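Can a Robot Tidy Your Room Yet?

By Rawiri Ashby
January 5, 2025

If you have ever been told to clean up your room, and then lain on the floor and looked at the ceiling for a while, you have probably wished for a robot. I wished for one when I was nine, and I am still wishing, and I am a grown-up with gray in my beard. So where is it?

The short answer is that robots can do bits of the job. The long answer is more fun, so let's have that one.

What robots are good at

Robots love it when things stay the same. In a factory, a robot arm might pick up the same box from the same spot all day long and never get bored or stop for a snack. A robot vacuum can roll around a floor and suck up crumbs, as long as you haven't left a sock in its way (mine once dragged a shoelace all the way down the hall).

What makes a bedroom hard

A bedroom never stays the same! Today your bracelet is on the bed, tomorrow it's under the pillow, and the day after that the cat has it. Before a robot can put anything away it has to find it, work out what it is, and decide where it belongs.

Finding things is trickier than it sounds. Think of a sheet with cartoon characters and stars printed all over it. You know straight away that you can't pick up a printed star, because you've been looking at pictures and real things your whole life. A robot has to learn the difference, and a bright patch of color can look a lot like a toy to a machine that is just starting out.

Then comes the picking up. Put a hair clip on your bed and lift it using only your thumb and one finger. Easy? Now notice how many little things you did. You slowed down near the end, you felt the clip touch your skin, and if it began to slide you squeezed a tiny bit harder — all without thinking about it.

Many robot hands, called grippers, have just two jaws that open and close. Soft or bumpy pads on the tips can help them hang on, but a small, thin thing lying flat on cloth is still a puzzle. Squeeze too early and you get a pinch of bedsheet.

How they practice

My friend Brodie Tomoana works on a robot called Hultano, and she once let me watch it try to put a beaded necklace in a tray. It took 226 tries before she was happy. Beads are awful, she told me, because the string flops into a new shape every time you touch it.

People can help by doing the chore themselves while holding a gripper, a bit like using kitchen tongs. A camera records what happens, and a computer studies lots and lots of those recordings. A box on the bed, some pearly hair clips, a loop of beads and a thin bangle make a pretty good lesson.
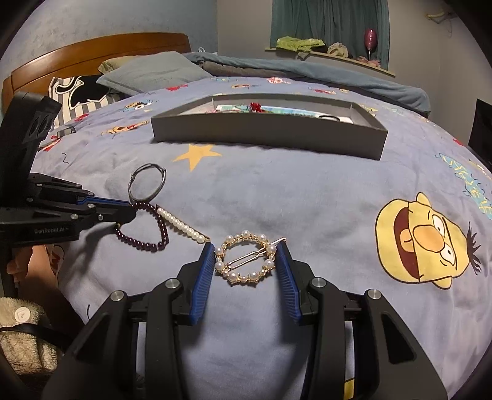 Try it yourself

Find a pair of kitchen tongs and ask a grown-up if you may borrow them. Spread a few hair clips or buttons on your blanket and move them into a box, using only the tongs. Then try it with one eye closed. Which thing was the hardest to pick up, and what did you change to make it work?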